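Pasudby After Hours: Final Report
Group project, Documentary Production II

Background
Our group of four set out to make a 12-minute film on the night bakery in Pasudby. We were given one camera, two lights and a budget of $301, of which $116 went on parking. The remaining money was spent with more care, mostly on batteries and sandwiches.

Shooting
We shot for three nights in June. The owner of Hartono, the bakery, agreed to talk on the condition that we stay away from the ovens, the mixer and the front counter. This left the hallway. We recorded 179 clips, and almost 50 of them have usable sound. The hallway has a very loud refrigerator.

Supper sequence
The script called for a short passage on what night workers eat and when. It runs 40 seconds in the final cut, under narration, and took longer to argue over than to edit. The plate is empty. Two of us consider this a statement.

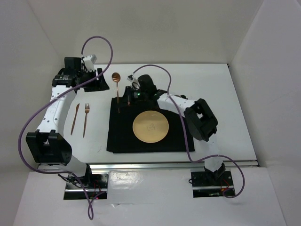 Editing
The first cut was 31 minutes long and had no bakers in it until minute nine. The second was better. We would ask for a sound recordist next time, and read the parking signs.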